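Subject: Re: [knit-care] Shrinkage figures for the October wash run

Shivam Khurana wrote:

> The log shows 1,763 wash entries for October, but the summary
> sheet has 1,658. Which total goes in the report? Also, is anyone
> still drying rib knits on the line?
>
> Shivam

Use 1,658. The higher number includes repeat entries from the Irdale site, where the meter software writes a second record if the door is opened mid-cycle. Aldana filtered those out on the serial field and the cycle start time. Her script is in the Detitz folder.

On drying: flat only for ribs. Line drying adds length at the hem, and the width reading then looks like shrinkage when it is mostly stretch in the other direction.

## Measuring order

1. Let the piece rest overnight before the first reading.
2. Measure body length from the high shoulder point to the hem, then chest width one inch below the armhole.
3. Smooth folds by hand, without pulling. Dark ribs hide creases - check with a side lamp. 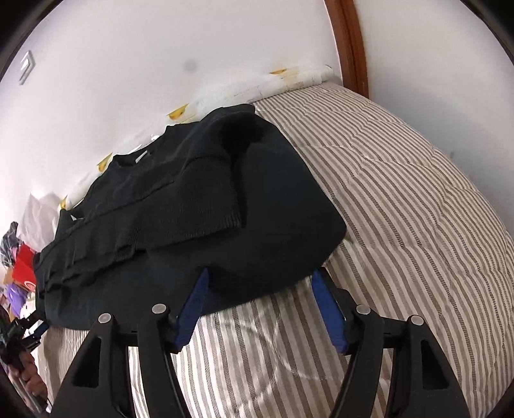
4. Record sleeve length last, from the shoulder seam to the cuff edge.

## Open items

- Spin speed for the 100 percent wool group is still missing from the sheet.
- Liya has the Durán detergent results. Please send her corrections directly, off list.

Shih-chieh Tu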